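Torthorpe food swap draws its biggest crowd yet

The spring food swap at Torthorpe Hall had its best day ever, with 373 people coming through the doors to trade jam, seedlings, bread and a truly heroic amount of rhubarb! Last December's swap was a lovely one too, but this beat it by a mile, and the line for the soup table went right out past the bike racks.

"People were swapping recipes with total strangers," said organizer Hannelore Gerlach, who started the event with her neighbor Raed Yammine. "I went home with three kinds of chutney and a sourdough starter called Tazi."
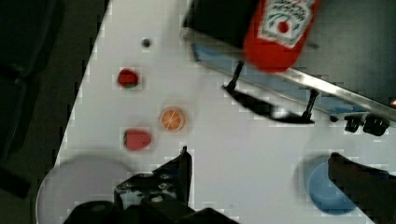 A toy strawberry and an orange slice on a white tabletop.

Families had plenty to do between trades. Crisanto Salazar ran two pickling workshops (both full, both gloriously vinegary), and Gwilym Price showed a packed room how to save tomato seeds in a paper towel. The soup table raised $503 for the Dreltholm school garden, enough to pay for new raised beds and a proper hose.
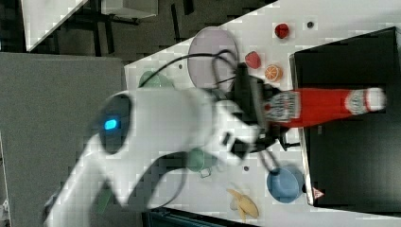 The garden club hopes to have the beds planted before summer break, with beans and squash going in first — and pumpkins if there's room. Anyone with spare compost or hand tools can drop them at the school office on weekday mornings. The next swap will be in the fall, and table sign-ups open at the hall on Fri 2 April.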